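## 4. Evaluación del kit de captura Provarden en tareas de colgado

Antes de entrar en los resultados conviene detenerse un poco en el producto que da título a este trabajo, porque buena parte de lo que observamos depende de decisiones de diseño que el fabricante apenas comenta en su documentación. El kit Provarden se vende como un conjunto cerrado: dos pinzas de mano, sus placas de marcadores, el cableado y una licencia de Stullora, el programa con el que se registran y revisan las demostraciones. Nosotros lo recibimos en enero, lo montamos con bastante ilusión (hay que reconocerlo) y lo comparamos con el equipo Costenum que veníamos utilizando en el laboratorio y al que, después de tantos meses, le teníamos ya cierto cariño.

### 4.1. Configuración y protocolo

La tarea principal consiste en llevar un utensilio de cocina hasta un soporte vertical con ganchos y dejarlo suspendido. Elegimos el protocolo de Cieślak, que separa cada demostración en aproximación, alineación y suelta, y lo adaptamos al manejo con dos manos. En total se grabaron 956 demostraciones, de las cuales 376 corresponden a utensilios con mango largo; el resto se reparte entre tazas y otras piezas ligeras que no analizamos en esta sección. Como se aprecia en la figura 3, la pinza derecha sujeta la espumadera junto a la base del soporte, con el mango de madera orientado hacia los ganchos, mientras la izquierda queda abierta y libre. 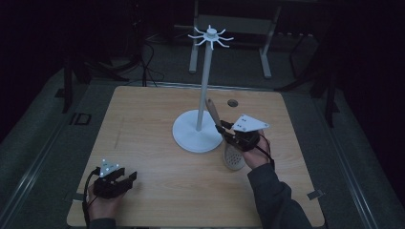

**Figura 3.** Puesto de trabajo con las dos pinzas, sus placas de marcadores y el soporte de ganchos.

¿Puede el kit utilizarse con una sola pinza si el presupuesto no alcanza para el par?

Según la documentación del fabricante, la pinza suelta funciona con la misma licencia y el mismo formato de archivo, aunque se pierde el registro sincronizado de ambas manos y conviene repetir la calibración inicial.

### 4.2. Preparación y aprendizaje del manejo

Quisimos que las personas participantes llegaran a las pinzas sin demasiadas explicaciones previas, tal como ocurriría en un taller pequeño que compra el kit y lo estrena esa misma mañana. Les dimos unos 10 minutos de práctica libre, una hoja con las instrucciones de Stullora y la posibilidad de preguntar cuanto quisieran. La experiencia fue, en general, muy grata: el gesto de cerrar la mano se traslada a las mordazas con naturalidad y casi todo el mundo acabó la práctica con ganas de seguir.

Donde sí aparecieron dificultades fue en la alineación. Quien viene del equipo Costenum está acostumbrado a una mordaza más ancha y tiende a acercarse demasiado al poste, de modo que los primeros intentos resultan algo torpes. Recomendamos a otros grupos que descarten esas grabaciones iniciales, o al menos que las etiqueten aparte — nosotros tardamos en hacerlo y después hubo que revisarlas con paciencia.

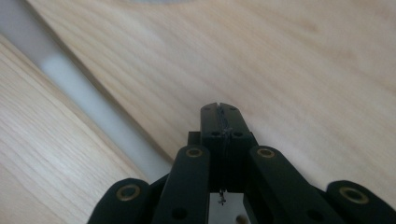

**Figura 4.** Pinza del kit durante las pruebas, con las mordazas orientadas hacia el tablero.

El mantenimiento es un aspecto que los artículos sobre este tipo de equipos suelen despachar en una línea, y nos parece una lástima, porque de él depende que las sesiones largas se parezcan entre sí. Nuestra rutina constaba de 2 revisiones por jornada, una antes de empezar y otra a media mañana, y en ambas se movían las mordazas a mano para notar cualquier holgura. La arquitectura del mecanismo ayuda bastante: los casquillos de color latón en los extremos redondeados de los brazos destacan sobre el negro mate, y eso permite localizar de un vistazo los puntos que hay que comprobar. También incluimos en la revisión la cara del bloque central, por la que baja un hilo oscuro muy fino, de aspecto algo deshilachado. Agradeceríamos que el manual dedicara al menos una página a estas comprobaciones, con dibujos y con un orden recomendado, pues la versión que recibimos se limita a aconsejar una limpieza con paño seco.

### 4.3. Valoración del servicio asociado

La compra incluye asistencia remota durante el primer año, y recurrimos a ella varias veces, sobre todo por dudas relacionadas con la exportación de trayectorias. Las respuestas fueron amables y detalladas, si bien alguna llegó cuando ya habíamos resuelto el problema por nuestra cuenta. En comparación con Costenum, cuyo soporte se contrata aparte, la fórmula de Provarden nos resultó más cómoda para un grupo pequeño como el nuestro. Queda pendiente examinar si la asistencia mantiene el mismo nivel una vez vencido ese primer año, cuestión que retomaremos cuando dispongamos de la renovación y de un segundo juego de grabaciones con los utensilios de mango corto.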